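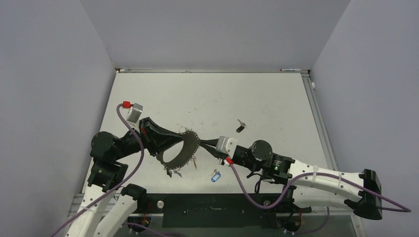
Everaldo Falcão wants to know why he still has to sign for the storeroom key when he has been signing for the same key for 15 years. Fair question, and he isn't the only one asking, so we are giving the keys the top spot this month.

Short version – everything is getting re-tagged and the old pouches are going. Longer version below, written fast, sorry, the print deadline moved up on us again.

Leather key pouches. Lots of you love them. They look good, they last forever and they don't rip your pockets. Trouble is a pouch holds a whole cluster, and when it goes home to Buststead for the weekend the whole cluster goes with it. In March we were locked out of the Drondincombe side for most of a morning over one key. One! Locksmith's bill was $230, and that was before the new cylinder.

So from now on:

Work keys come off personal pouches and personal rings. Keep the pouch, obviously, it's yours. Just not our keys in it.

Every key gets a plastic tag. Blue for inside doors, yellow for outside doors, white for cabinets and lockers. Write on the paper insert, not on the plastic, it rubs off. Door number only please. No street address, no company name.

Black-headed keys are the van spares. They don't go on a ring with anything else.

Loose keys with no tag – bring them in even if you have no idea what they open. Specially if you have no idea what they open. Drop them in the envelope by the front desk and put your name on the slip.

Tags are from Sadell and came in a box of 200, so there is no need to ration them. If the little split ring on yours is stiff, use a staple remover to open it. Saves the fingernails. Róisín Breathnach has a spare one in her top drawer and is happy to lend it, wants it back though.

The numbering is the slow part. Karimi building keys run from 700 up, everything else keeps the number it has now. If your key has two numbers stamped on it go by the one nearest the hole. We had teh wrong advice on this in the last issue, please ignore.

Key cabinet is being re-labeled at the same time, so hooks may not match the list for a few days. Check the tag, not the hook. Marlene Queiroz has the new list and will swap tags any lunch hour, second floor, bring the keys with you and not a photo of them.

And Everaldo – yes, you still have to sign. The sheet has a bigger box now. Pen is on a string.

Next issue: lockers, parking, and the fridge shelf thing agian.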